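Sendov Institute Reports Mixed Results for Robots on Everyday Chores

October 21, 2023

Machines can now carry out some simple household and shop-floor chores, but they are not ready to work without supervision, according to a study released by the Sendov Institute in Sadomcombe. The study covered 2,726 attempts at seven chores, including folding towels, clearing dishes and sorting small parts into bins.

Researchers found that four of the chores could be completed at a steady pace when every item was in its expected place. Results fell sharply when items were moved, stacked or turned over. Two chores, folding towels and wiping up spills, were rated as unsuitable for current machines.

"A person who finds a tray turned the wrong way corrects it without thinking," said Zoltán Nyitrai, who led the study. "For a robot arm, that small change can still mean a failed task."

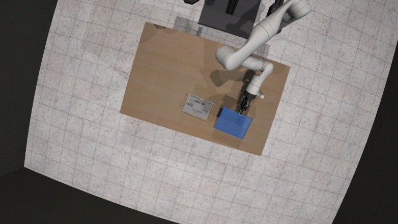 Much of the work was carried out in simulation before any trials on real equipment. The institute noted that success in simulation did not always carry over – gripping thin or flexible objects proved the most difficult step.

Enriquez, a maker of packing equipment, supported the study. A second phase, set in the stockroom of the retailer Prullino, is scheduled to begin next August.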